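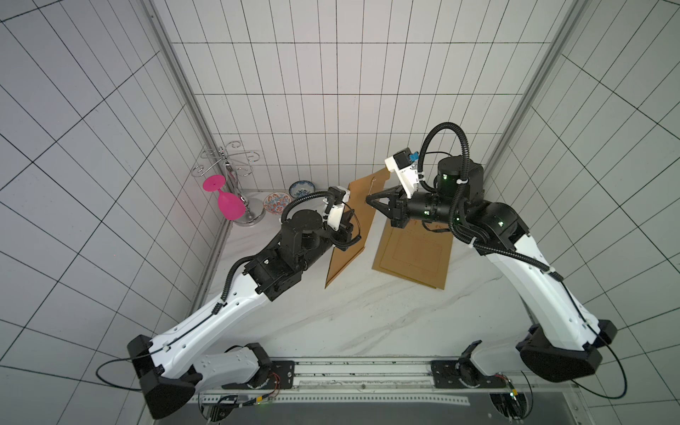 Cardboard should never be put away flat on a shelf, according to one reader in Keskin, as the sheet you want will always be at the bottom of the pile. Stand it up on its edge instead, the reader wrote, and you can flick through it like records in a shop.

Posted December 31, 2018
By the Bestine newsletter desk

We had more than 35 replies to the piece on saving packing materials, and most of them were about cardboard. A good many readers keep the big brown sheets that come inside furniture parcels and then have no idea where to put them. The end of the year is when the pile gets out of hand, so we have put the most useful replies together.

Start by going through what you have. Hold each sheet upright on a worktop or table, with the bottom edge resting on the surface, and look at it from the side. A sheet that bows a little is fine for wrapping and for lining boxes. One that has a sharp crease across the middle will fold there again under any weight and should go out with the recycling.

Check the edges too. Staples, bits of wire and hard strips of old tape get left along the top of a sheet and will scratch whatever it is packed against. Pliers deal with most of them. Tape that will not lift can be cut off along with a narrow strip of the card.

Large sheets are easier to handle from the top edge, with both hands. Picked up by one corner they tend to bend, and the bend stays.

For storage, a gap between a cupboard and the wall does very well. The Taturex Road swap room uses an old clothes rail with the wheels off and keeps its sheets upright between the bars. They cut everything down to 72 cm tall before it goes in, so that nothing leans out over the walkway. Several of you have asked whether a garage will do. It will if the floor is dry. Put a couple of battens down first and keep the card off the concrete.

Anyone with too much can bring it to the swap room, which passed on 600 sheets between April and the end of November. Clean, flat and dry only, please. Waxed card and anything that has held food can't be taken. Tie it in bundles of no more than you can carry in one trip, and use string, as tape spoils the outside sheets.

Tekberg Removals has also said it will take double-walled sheets at its front counter, up to 5 at a time. Single-walled card is no use to them. Look at the cut edge: two rows of waves means double.

Next time we will be looking at bubble wrap and what to do with the small pieces. Replies can be sent in the usual way or left at the Bestine library desk.

Get the Bestine newsletter by email. You can unsubscribe at any time.

Search this site
Enter keywords
Go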